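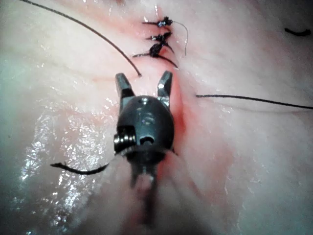
Figure 5.1 A wristed surgical instrument with its jaws open.

Chapter 5
Festivals and the Towns That Host Them

If you have ever stood in a crowded square on a November evening, with drums coming from one side and somebody's grandmother singing along on the other, you already know a good deal about what this chapter covers. We will spend most of it in Noretti, a hill town of 2000 people whose harvest festival brings in more than 165 performers – dancers, puppeteers, a brass band or two – and we will ask, taking our time over it, who pays, who decides on the program and who gets to call the music their own.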